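Week two of teaching a robot to pick up laundry and I have opinions, so here comes a thread 🧵

1/ The job: clothes get left on a sofa, robot arm picks them up, folds them, stacks them. I drive the arm by remote from a desk in the next room and it records everything I do. Then the training people at Waltico turn my driving into something the arm can (hopefully!) do by itself.

2/ Our target for this batch is 456 demos. One demo is one garment, start to finish. On a good day I get through 40 before my wrists start complaining. On a bad day, 30 and a lot of muttering.

3/ People keep asking if it's like a video game. Kind of? Except the controller has a tiny lag, you get no points, and the boss fight is a sleeve.

4/ Biggest thing I've learned so far - go slow on the way down. I used to swoop in like a seagull after a french fry. Rekha Kamath, who trained me, made me watch one of my own swoops back at half speed and I have never been so embarrassed by a T-shirt.
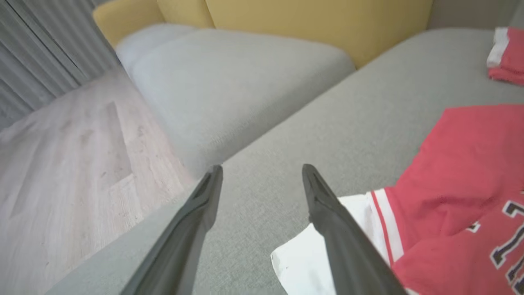 **Posted by the laundry robot's chauffeur** · Tiltville · May 24, 2021

5/ Wrist camera view, which is most of what I look at all day. Red jersey on the right with the big numbers on it, another red bundle up at the far end, gripper open over the gray cushion. From up close like this a shirt stops being a shirt and turns into a bunch of folds, and you have to decide which fold is worth pinching.

6/ My rule is to go for an edge if I can find one. A hem or a collar gives you something to hang on to. Grab the middle of a jersey and you lift a sad red tent, and then you still have to find the edge, only now it's dangling.

7/ Also, printed numbers! Thick print bends differently from plain fabric, so if I pinch right on a digit it can pop out of the fingers. I try to come in beside it now. Took me a whole morning to notice that's what was going on.

8/ Do mistakes count? Yes, and we keep some of them. If I miss and then fix it, that stays in, so the robot sees what fixing it looks like. If I miss 5 times in a row and start swearing, that one gets tossed. Tipene Mahuika makes the call and he's pretty fair about it.

9/ Someone asked why we don't just move the arm by hand. We did, the first few days! You hold it and walk it through the motion. Great for learning how far it reaches, but your own arm keeps getting in the way of the camera, and my shoulder was not a fan. The remote is so much nicer once your brain catches up.

10/ Next up is towels, which I'm told are easy, and fitted sheets in June, which I'm told nothing about. If you drive one of these for a living and have fitted sheet tips, my replies are open - please, I'm begging.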